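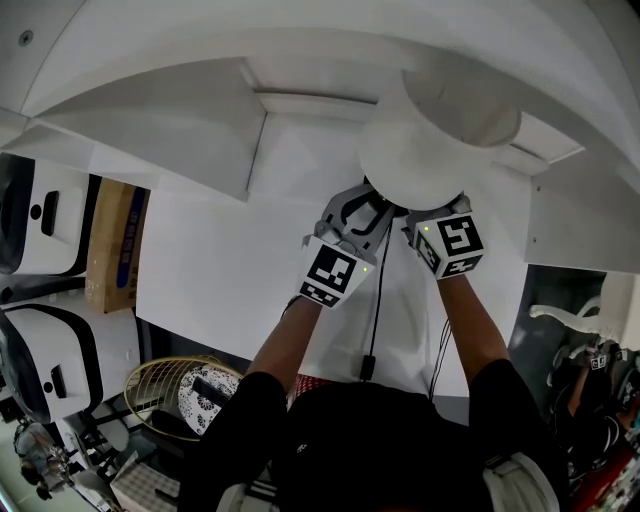

Preguntan en los comentarios, sin firmar, si una pantalla blanca y lisa puede justificar una página entera, y si no bastaría con poner el precio y la medida del casquillo. Probablemente bastaría. Pero ya que hemos pagado el dominio hasta noviembre, vamos a aprovecharlo.

## Pantalla Tonda, blanca

**Ref. 1195**

La Tonda es un cilindro blanco con la boca abierta y un reborde. Hay clientes que la han confundido con una taza grande, y uno nos la devolvió porque «no tenía asa». Se le reembolsó el importe. No se le ofreció un asa.

La diseñamos en el taller de Becerra para sitios donde una lámpara con personalidad acaba molestando: debajo de un estante, dentro de un armario, en ese rincón de la cocina donde se busca el colador. Da luz y se calla. Si lo que quiere es que las visitas pregunten por ella, tenemos la Rollo, que es naranja y cuesta bastante más.

### Datos

- Color: blanco. Solo blanco. Lo del marfil fue un error de imprenta en el catálogo anterior.
- Acabado: liso
- Peso: 351 g
- Casquillo: E14, bombilla no incluida
- Potencia máxima: 5 W, LED
- Garantía: 2 años
- Uso: interior, en zonas secas

### Colocación

Con la corriente cortada en el cuadro, y no solo en el interruptor. Presente la pantalla desde abajo, sujétela por los dos lados y súbala recta hasta que asiente. Después se gira un cuarto de vuelta hacia la derecha. Si hay que hacer fuerza, está torcida; bájela y empiece otra vez, que no se lo vamos a contar a nadie.

Se entrega con la boca protegida por una tapa de cartón. Retírela antes de encender. Nos llega un correo al mes sobre la escasa luminosidad de la Tonda y casi siempre es la tapa.

### Limpieza

Paño suave, apenas húmedo, con la lámpara apagada y fría. Nada de estropajo ni de limpiacristales. El lavavajillas tampoco, por mucho que parezca una taza.

### Recambios

El aro de sujeción se vende suelto con el nombre de Rerklow, que es como lo llama el fabricante y como viene en la bolsita. Sirve para la Tonda y para la Rollo. Lleva unos 5 días de plazo si no queda en el almacén, y no suele quedar.

Las pantallas se venden por unidades. Para un pasillo largo escríbanos antes: dos partidas distintas de blanco pueden no ser el mismo blanco, y eso se nota justo cuando ya están todas puestas.

*Ficha revisada el 22 jun 2025.*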